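19/05/2024

Pliro trial, second go at the card sorting. Writing this up while it's fresh, because last time I left it and then couldn't read my own scribbles.

So we have the loan kit until they want it back, and the question from Meddale is still the same one: do we buy it, rent it or send it home with a thank you. What they're paying for is the arm, the hand and the Skakex software that goes on the laptop, plus a year of phone support. I've used the phone support once so far. Pleasant chap, rang back inside the hour, told me to update the thing I'd already updated, then found the real problem (wrong hand profile loaded, my fault, I'd picked the one with the similar name).

Setup was much quicker this time. I skipped the guided tour and went straight to the saved poses, and those had survived being switched off overnight, which they hadn't before the update! Eoin Mac Carthaigh reckons they were always saved and I was looking in the wrong folder. Possible. The folders are a mess and I've put that on the feedback list.

First job was picks from the tray. I like the compartment tray for this, cards standing on edge give the fingers something to get hold of, and it's closer to what Meddale want than the flat stack in the Pliro demo. Ran 200 picks at the slow setting. 97 per cent clean, counting a pick as clean if the card comes up and doesn't take its neighbour's wall with it. Very happy with that. The misses were nearly all in the back corners, where the hand has to come in at a slant and the outside finger catches on the cardboard.

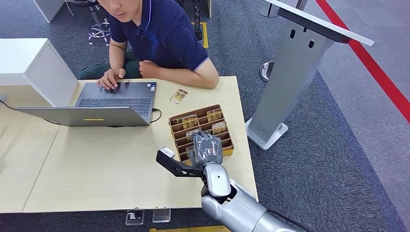 I then spent far too long on the approach height. The default drops the hand quite far before the fingers start to close, fine for a bottle or a box, silly for a card. You can change it, but only per pose, so every slot wants its own edit. Eoin asked support whether there's a way to do the lot in one go and there is, sort of — you export the poses as a text file, edit them and bring them back in. Did that. It took the file on the third attempt without telling me what was wrong with the first two.

Brought the height up by 20 mm across the board and the corner slots got better straight away. Haven't done a proper run on it, so no figure yet. Don't quote me one.

Flat cards are a different story. Anything lying on bare table it just pushes along until it gives up. The Pliro manual says thin items need the suction add-on, price on request, and I do wish that had been on the sheet we were sent in December. Żak has a foam mat left over from the packing job and I want to try that before we ask anybody for a quote.

Log says 672 moves since it was unpacked, no faults on the arm itself. Cable needs tying up properly before the next long run. Also the stop button in the software is tiny and goes grey when the laptop's busy, so keep a hand on the real one please, all of you.

Next:
Full run at the new height, slow then medium
Foam mat for the flat cards
Ask Pliro what rental costs without the phone support
Rename the hand profiles so I can't do that again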